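Good practice gallery: unpacking for people who teach machines

Most of the rules in our handling guide were written by someone who had just done the opposite. The guide covers how a carton should be emptied when the work is going to be copied by a robot, and it has grown to 704 lines, of which perhaps the first page is read. Hence this gallery, which has fewer words and may stand a chance.

The rules apply to everyone who records for the Bellau project, at home or at the bench. They also apply to the people who wrote them – a point raised more than once at the March review.

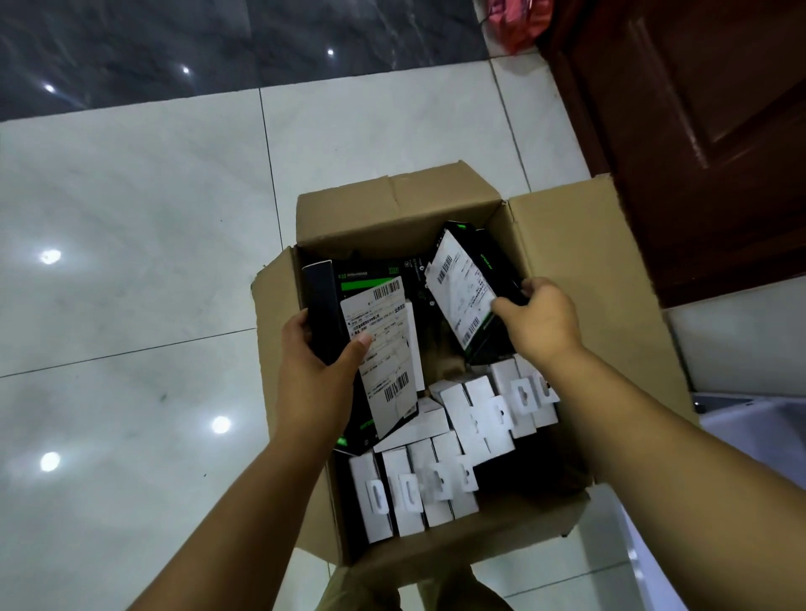
Text: Thérèse Lemieux
Rules checked by Osamu Higuchi
November 18, 2020

Two tall black boxes in hand, small white ones packed on end below. Rule 8: each hand closes on its package before either one lifts. Fingers round the side, please, and no pinching by the label.

Bare forearms are what rule 11 asks for. Sleeves hide the wrist, and the wrist is most of what the machine has to learn from. Ernő Medve's cardigan has its own paragraph in the appendix.

All four flaps open before anything comes out. A flap that swings back halfway through is a fine lesson in patience, but the robot has not been asked to learn patience.

Polished tiles throw the ceiling lights straight back. The guide permits a glossy floor and recommends a dull one, a compromise that took two meetings and pleased Chie Kudo slightly more than it pleased me.

Shipping labels are the weak spot. Rule 14 says to cover names and addresses before recording, and barcodes count as addresses until Theresia Ruchti says otherwise. She has not said otherwise.

Corrections to the guide go to Osamu, with the rule number in the subject line. Complaints about the numbering may be sent to the same place, where they will be numbered.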